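Reading the Foreign Pages Again

Posted Saturday, January 26, 2019

My friend Reynaldo Lacson sent me a message last week with only a link and three question marks. The link was to an article on the talks between the port authority in Galang and the shipping company that wants to use it. I read it twice on the train and I still could not say who had agreed to what.

I grew up in a country where we learned to read the newspaper from the last paragraph to the first. The important thing was usually hidden at the bottom, after the greetings. I live in Eltville now for many years, and I still do this with foreign news. In this article the last paragraph said that a "framework of understanding" would be signed in August. A framework of understanding is not a treaty. A parliament does not vote on it, and often the text is not published.

What a loan does to a small port

The Galang story is a story about credit. The town borrowed money to make its harbor deeper, and now the payments come faster than the ships. The lender is polite. It offers to wait, and in exchange it would like 18 years of priority at two of the piers. I do not call this an invasion, as some people in the comments did. But I also do not call it only business. When a foreign state owns part of the lender, then every delay of a payment becomes a small matter of foreign policy.

Desmond Quintanilla, with whom I used to share an office and many arguments, thinks I am too suspicious. He wrote to me that the harbor gave work to 1,862 people last year, and that none of them cares which flag is on the bank. Maybe he is right about the flag. I answered that they will care when the priority rule sends the local boats to wait outside. We did not finish this discussion – we never do. 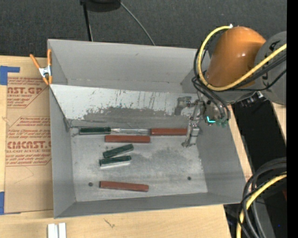 Sanctions, and who feels them

The other thing I wanted to write about is the new list of trade restrictions. The government presents it as very exact, aimed only at a few persons. My experience with such lists is different. Banks become nervous, and they stop serving everybody with the wrong passport. A cousin of my wife waited five weeks for a transfer to pay for his studies. He is on no list.

I will read the full text of the list this weekend and write again if I find something. Reynaldo, I still owe you an answer to your question marks.

Recent posts
Why I stopped watching the summit broadcasts
A border town votes, and few people notice
Letters from readers: on neutrality

Contact | © 2019 | Back to top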